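Zorkident cell planner, reviewed after 11 weeks in a prep kitchen

Posted Dec 22, 2020

Zorkident is the simulation and task-planning package sold with the two-arm Dogbe workstation. We run one station at the Brovby site, which assembles cold plates and fruit sets for office canteens. The license cost us $3,059 for the first year, with support billed separately. This review covers the software and what it did to the working day. The arms deserve their own write-up.

Setup took 18 hours, most of it spent on object models. The stock library has fruit, plates, trays and pans, and they load with sensible sizes and weights. Our deep steel inserts were missing and had to be measured by hand. Import accepts common mesh formats but drops the scale setting without a warning, so check every part against a ruler before the first run.

The planner is good at showing reach. An assembler can move a plate, restart the task and see whether either hand still gets to it. Lighting is even and the shadows are soft – fine for judging position, less useful for judging how slick a lemon skin is. Grip friction is one number per object, and the default is too generous.

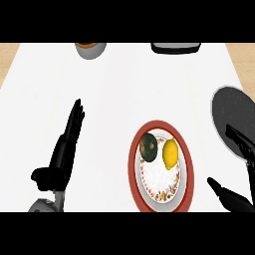 Simulated station in the planner: avocado and lemon on the plate, left hand open over the table.

We ran 1,000 simulated transfers before changing the line. The results gave us a usable layout, although we later widened the gap between plate and pan for cleaning access.

The larger change was in the jobs. Plating staff used to rotate between stations every hour. Two of them now spend the first part of the shift in the planner, testing the day's layouts, and the rest loading trays and checking output. They were given a new job grade in December, after asking twice. Those still on the manual line report less lifting but more waiting, and the waiting is a real complaint. Zorkident's shift report does not record it. Idle time is logged for the arms only.

The training module, called Celine, covers basic layout work well and fault recovery poorly. Budget a full extra session for stops and restarts.

Rating: 3.5 out of 5. Renewed for one year, without the support plan.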